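How Does a Robot Pick Up a Strawberry?

214 shares | 12 comments

Try something for me before you read any further. Find a spoon, a sock and a grape. Pick up each one, and pay attention to what your fingers do.

You probably squeezed the spoon between your thumb and one finger. You grabbed the sock any old way, because a sock doesn't mind! And with the grape you were gentle, so gentle that you may not have noticed yourself doing it. Three things, three different grabs, and your brain sorted it all out while you were thinking about something else.

Now imagine you are a robot arm. You have no brain, no skin, and only two fingers. How would you do it?

That is the puzzle Margarida Meireles works on at Plilberg, a workshop where people test robot hands. Engineers call a robot's hand a gripper. Grippers come in all kinds of shapes. There are grippers like pincers, grippers like suction cups, and grippers with soft rubbery fingers that curl around things like an octopus hugging a rock. Margarida's job is to find out which one is best at which job, and she gets to use toy food to do it. (Yes, that is a real job. Yes, grown-ups get paid for it.)

Why toy food? Well, think about what is in a kitchen. A bowl is round and hollow, so a gripper has to pinch it by the rim. A bottle lying on its side can roll away. A cup has a handle, which is handy for people but can get in the way of a robot. And a banana with its peel hanging open has floppy-looking bits pointing everywhere! If a gripper can cope with a kitchen, it can cope with a lot of other places too. 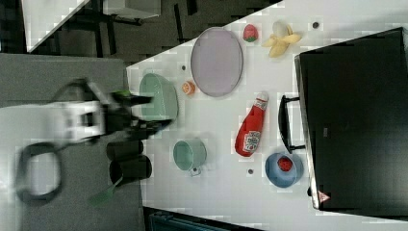 What does a robot need to know before it grabs something?

It needs to know where the thing is, how big it is, and which way it is turned. A camera usually helps with the first part. A computer looks at the camera's picture, works out where the object is, and tells the arm how far to move. Then the gripper has to open wide enough to fit around the object, but not so wide that it knocks over everything next door.

Getting all of that right is called planning a grasp. People plan grasps all day long. You planned one when you picked up your toothbrush this morning.

THE GREAT GRIPPER TEST

Back in September, Margarida and her teammate Essam Morsy set up a contest between 2 grippers. The first is nicknamed Flileck. It has stiff fingers that open and close in a straight line, a bit like a pair of tongs. The second is called Nunard, and its fingers are soft and bendy.

Each gripper got 40 tries. The rules were simple. Pick up the object, lift it, hold it for 12 seconds, and put it down in a bowl. If it slipped out, that try didn't count. If the bowl tipped over, that try didn't count either, and Essam had to go and chase the strawberry.

Which one do you think did better? Have a guess before you go on!

Flileck was wonderful with anything that had a thin edge. It pinched the rims of cups and bowls and hardly ever let go. Plates were harder. A plate lies so flat on the table that there isn't much room to slide a finger underneath, and stiff fingers like to bump the tabletop instead.

Nunard was the star with fruit. Its bendy fingers wrapped around a toy strawberry even when the arm was a little bit off to one side. But give it a bottle and it had trouble, because the bottle was heavier and the soft fingers sagged. Essam stuck some grippy pads on the fingertips and tried again, and that helped quite a lot.

So who won? They both got good marks for different things, and Margarida wrote "need both!!" in her notebook and underlined it.

FAST OR CAREFUL?

Robot arms can move very quickly. That's great when you have lots of things to move, but speed makes grabbing trickier. When an arm stops suddenly, it can wobble, and for a moment the fingers aren't quite where the computer thinks they are. Try running up to a table and picking up a coin without stopping first. (Ask a grown-up before you do this one. Maybe walk fast instead of running.)

Margarida lets the arm zoom across the open part of the table and then slow right down for the last little bit. You do the same thing with your own hand when you reach for a full glass of milk. Watch yourself at dinner and see!

MAKE YOUR OWN GRIPPER

You'll need two craft sticks, a rubber band, a bottle cap and some tape.

Put the bottle cap between the sticks, near one end. Wind the rubber band around that end so the sticks are held together with the cap in the middle. Now squeeze the other ends with your fingers and let them close on something small.

Start with an eraser. Then try a pencil, a cotton ball and a grape. Next, wrap tape around the tips with the sticky side out and test everything again. Set a timer for 60 seconds and see how many things you can move from one bowl to another. Does the sticky tape help with picking up? What happens when you want to let go?

Write down what you find out, with a drawing if you like. Essam's first homemade gripper was made out of two rulers and a hair tie. He named it Baxter, and it lives on a shelf above his desk, still holding the same eraser.

Liked by 60 readers | Share | 12 comments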